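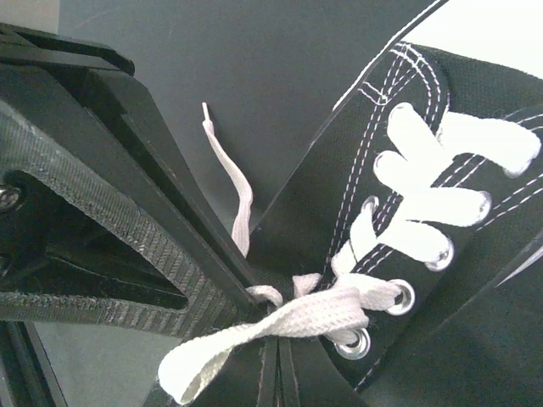 January
Ottar Skjelbred

Platform Markets, session 4: Bundling, defaults and what the remedies did

Read this before class. The notes are longer than the slides because the slides leave out the arguments, and the arguments are what you'll be graded on.

Last time we ended on the Custberg case and I asked whether the company had done anything wrong by shipping its own mail program with its operating system. Most of you said yes. When I asked who had been hurt, the room got a lot quieter. Start there again.

Bundling

A bundle is two products sold together at one price. Shoes come with laces and the lace industry survives. So the word by itself proves nothing, and I get suspicious when a complaint uses it on every page. What you want to know is whether people would have bought the second product from someone else, and whether that someone else could still reach them after the bundle appeared.

In Custberg, the rival was Dritgate, which sold a mail program to small offices. Dritgate said it lost customers because of the bundle. Maybe it did. Its own release history shows one update in the 14 months before the bundle shipped, and the complaint doesn't mention this. A company that stops improving its product will lose customers under any market structure. I don't say the bundle had no effect, only that the complaint never tries to separate the two causes, and you should be annoyed by that.

Defaults

The stronger argument is about defaults. People keep what is already there. You've all seen the claim that almost no user ever changes a preset program, usually with no source attached. Treat it with care. It depends a great deal on how bad the preset program is, and on how many clicks it takes to get rid of it. In the first version of Custberg's system it took 11 steps to make another mail program the default, and one of those steps was a restart. That is hard to explain as an engineering choice. If I were arguing for the plaintiff I would have put it on page one. They put it in a footnote.

Sadia Gondal's guest lecture covered the engineering side and her slides are in the course folder. She is kinder to Custberg than I am. Her view is that old system code really was tangled up with the mail component and that pulling it out would have broken other things. Fine, but tangled code is also something a company can decide to write. Read her slides and then read the internal memo in the packet, in that order.

The remedy

The settlement asked for three things: a choice screen at first startup, published interfaces for outside developers, and a monitor with access to the code. It ran for 4 years and was extended once, by 2.

The choice screen got the press coverage. Users saw a list of mail programs and picked one, and most picked the name they knew. Dritgate was on the list and gained very little. Supporters of the settlement still call the screen a success because it existed and worked as specified, which is a low bar.

The published interfaces mattered more, at least on paper. Bisgaard, a small calendar company, built on them and did well for a while. Then everyone moved to web mail and the whole fight was over a program that people had stopped opening. Stera, which sold web mail and never appeared in the case at all, took most of the market.

There are two common readings of this. One says the market fixed itself and the lawyers wasted everybody's time. The other says that Stera could only grow because Custberg was being watched and didn't dare block it. Both are repeated with great confidence, and both need a world we can't observe, the one where the case was never brought. The second reading has a bit more going for it - the memo shows that Custberg discussed slowing down outside web mail and dropped the idea - but the memo doesn't say why they dropped it. People fill in the reason they like.

For next session

Read the memo and the monitor's final report. The report is dull and the appendix is the useful part, mainly the log of developer complaints and how long each one stayed open.

Write one page on this: what evidence would have changed your mind about the choice screen? Name something that could in principle have been collected at the time. "More data" will be handed back to you. So will anything that quotes the company's press release as a finding - I had several of those last term.

Papers go in the box outside my office before class starts.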